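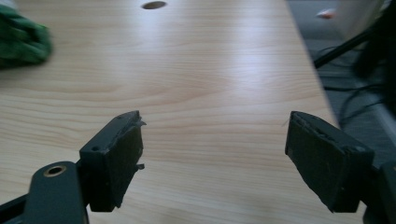 4. Fitting the Groster side cases to the Ollard rack

Read the whole section before you open the hardware bag. The sheet that comes in the box says "fits all Conville touring models with no modification." We have doubts. It fits the ones with the long rear subframe. On the short subframe the left case sits close enough to the muffler that you should measure before you believe anything on the label.

4.1 What you need

Ollard rack, left and right sides, with the cross brace
Groster cases, one pair, with keys
Hardware bag 103 (older racks came with a bag that has shorter bolts; do not use those with the cases)
Metric hex keys and sockets
Torque wrench that reads in the low range
Medium-strength thread locker
Tape measure
Masking tape

The box also contains a small stamped wrench. It will turn the bolts. It will not tell you how tight they are, and the "hand tight plus a bit" advice printed on its card is not a torque setting.

4.2 Check before you start

1. Put the bike on its center stand on level ground. If it has no center stand, use a rear paddock stand. The side stand will do for looking, but you can't judge whether the cases are level with the bike leaning.

2. Let the exhaust cool completely.

3. Take off the seat and the passenger grab rail. Keep the grab rail bolts separate from everything in the hardware bag. They look alike and have a different thread pitch.

4. Measure from the center of the rear fender to the outer face of the muffler. You want 242 mm or less. If you get more than that, stop and fit the Negash spacer kit first (section 6). You will see people online say they went without spacers and had no trouble. They may be right. They rarely say how far they rode or what was in the case.

CAUTION: Do not bend the rack to gain clearance. A bent rack may hold an empty case just fine, which proves very little about a full one.

4.3 Mounting the rack

5. Hold the left rack side against the subframe and start the upper front bolt by hand. Start the other two the same way. Leave all three loose.

6. Do the same on the right.

7. Fit the cross brace behind the license plate. The bends go toward the tire. The drawing in the box shows them the other way, and we have yet to see a bike where that lets the brace reach both holes.

8. Tighten in this order: upper front, lower, upper rear, then the cross brace. Bring each bolt up to light contact before you set the final torque on any of them.

9. Remove one bolt at a time, add thread locker, and put it back at the torque given on the bag label. If your label has no torque figure, use the table in section 9.

Note: Some bolts come with a dry blue patch already on the threads. The maker calls this reusable. Once a bolt has been in and out a couple of times, treat the patch as used up and add your own.

10. Refit the seat. Push down on it and make sure no cable is pinched between the rack tab and the seat pan. The turn signal wire on the left is the usual victim.

4.4 Hanging the cases

11. Open the latch fully. Set the two lower cups on the rack pegs, then swing the top of the case in toward the bike.

12. Press until the latch closes. Listen for two clicks. One click means the top hook has caught and the safety catch has not.

13. Pull outward on the handle, hard. Then pull up. Slight play is normal. If the case comes off the lower peg, the cups need adjusting (4.5).

14. Lock the case and take the key out. The key can be removed with the case unlocked, so the key in your pocket is no evidence of anything.

CAUTION: The stated load limit is per case and includes the weight of the case itself. This is in small print on the inside of the lid. Weigh the case empty and do the subtraction. 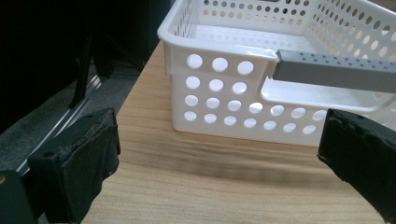
White plastic basket, perforated front wall.

4.5 Adjusting the lower cups

15. Take the case off and lay it on a blanket, lid down. Loosen the two screws behind each cup.

16. Move both cups up one notch. They have to match, or the case will hang crooked and wear one peg.

17. Tighten, rehang the case, and repeat step 13.

Most cases need one notch. If yours needs all of them, the rack is probably on crooked -- go back to step 8 before blaming the cups.

4.6 First ride and after

18. Put strips of masking tape across the joint between each peg and cup. Ride for 30 minutes with the cases empty, including some rough pavement. Torn or wrinkled tape means the case is moving.

19. Check every rack bolt when you get back. Check them again after the first loaded ride.

20. Check again at 1,000 miles. The box sheet calls the rack "maintenance free." Ours had a loose lower bolt on the right side by then, with thread locker on it.

21. If you ride through the winter, take the cases off in October and clean the road grit out of the cups. Do not grease them. Grease holds grit and makes the wear worse.

Note on "waterproof": The lid seal keeps out rain. We would not trust it with a pressure washer, and we wouldn't put papers or a phone in there without a bag around them -- whatever the sticker says.

Note on top speed: The limit on the case decal applies whether the cases are full or empty. It replaces the figure in your owner's manual for as long as the cases are on the bike.

If you bought the rack used, see section 5 for the weld check before hanging anything on it.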